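Tukik Home Weaving Program: Progress Report to the Higuchi Fund
Reporting period ending in December
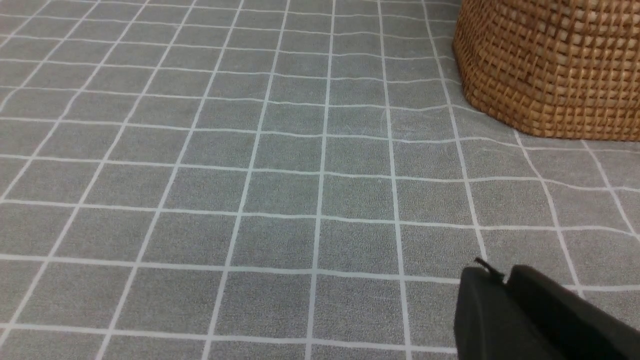 The program completed its second phase on schedule. Enrollment at the Lanosau site reached 200 households, which meets the target set in the grant agreement. Training was led by Reiko Ueda and Noboru Yagi, with evening classes added in October for members who work during the day.

Material costs remain the main concern. The price of dyed willow rose by 10 percent over the period, and the second order from Tilano arrived seven weeks late. Kohei Mizuno has since signed a supply agreement with a second grower. No change to the approved budget is requested at this time.

Sales through the cooperative store passed 1000 pieces. Returns were low and related mostly to loose handles. A revised finishing guide has been issued to all members.

The next phase will cover bookkeeping and pricing. Osamu Uchida will submit the audited accounts separately.

Submitted by Rin Fujimoto, Program Manager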